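Filed under: Course Notes > Manipulation Software > Week 6

Simulation scores and what they're worth

Last week we finished with the Skivier pick-and-place results, and a few of you asked why I wasn't more impressed. The planner was run on 698 simulated kitchen tasks and came back with a success rate good enough to put on a poster. I have three complaints, and they apply to most of the papers on your reading list.

First, what counts as success? In the Skivier logs, a pick is scored when the object's centre sits over the target tray at the last time step. The checker never asks if the gripper has let go. It never asks if the object is still moving. Radomír Vlček went back through the failures and the passes by hand and found 60 passes he would have marked as fails. You may disagree with some of his calls (I do), but the score was written by the same people who tuned the planner, and you should always read the checker before you read the results table.

Second, where does the planner get its object poses? Very often straight from the simulator. That's fine for testing motion planning on its own. It is not fine to then call the whole thing a "perception and control stack", as the Tveit report does on its first page. Ask for the run with estimated poses. If there isn't one, write that down in your review.

Third, the collision shapes. Odd-shaped objects are usually wrapped in a box or a convex hull so the physics runs at a decent speed. A thin tip or a forked end gets swallowed by the hull, and the grasp planner will happily close on a surface that is only there in the maths. Rendering hides this completely, as the mesh you look at is seldom the mesh being simulated.

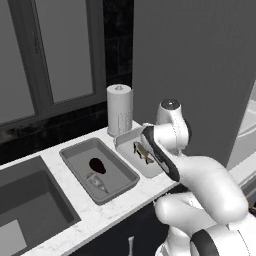

Fig. 1. Rendered countertop task: arm, sink and two trays. Note the two items lying close together in the central tray.

Try the figure as a planning problem before the lab. Which grasp directions would you rule out for the pale cone-shaped item, given its dark red neighbour and the raised rim? Would your answer change if the pose were off by a centimetre? A clean render tells you nothing on that point.

For Thursday: run the Kovside baseline with seed 213, then again with noise added to every object pose. Hand in both scores and your own checker code. Sistirent's default checker won't be accepted.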